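Home | Projects | Student Work | Contact
Print this page | E-mail this page

Sorting Out the Spice Shelf: A Report on Our Shared Kitchen Project
by Stelios Pappas

When I signed up for the household design course, I pictured myself drawing floor plans, so it was a bit of a surprise (a nice one!) to spend most of July thinking about spices. Our residence kitchen at Okon House had been collecting them for years, and every student who moved out seemed to leave a few behind. My first job was to take everything out of the cupboards, and I ended up with 93 containers on the floor of the hallway, some of them the very same cinnamon from Gimport bought over and over by people who couldn't find the last one.

I had a budget of 300 dollars from the course and spent much less than that, mostly on labels and a few replacement jars from Milimex. I kept whatever glass was already there, even though the lids don't match. I did consider buying one full set so it would all look tidy, but the cooks I talked to told me they know their jars by the lids, and I came to think they had a point – a white cap or a steel one is quicker to spot than small print when the onions are already frying.

The other question was how to keep the powders from caking. Our old habit was to shake them straight over a steaming pot, and the course notes from Mrs. Wattanapong warn against exactly that.

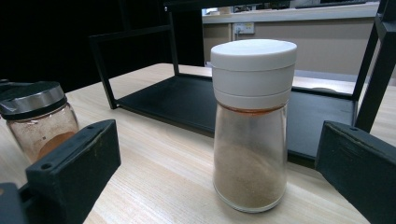
So I asked everybody to shake into a spoon or the palm of the hand first, and to fill the jars only halfway, with the rest kept sealed in the pantry. Ground spices cling to glass whatever you do, so I added a wipe-down of the necks and shoulders to the monthly cleaning list. It takes 2 people less than an evening, and I rather enjoy it, to be truthful – the whole kitchen smells wonderful by the time we finish.

If I did the project again I would start with the labels. I wrote mine by hand and had to redo the paprika and the chili after a very spicy goulash. I would also like to try a low rack at the back of the table for the jars we use every day, with the baking spices moved up higher.

Back to Student Work | Next Report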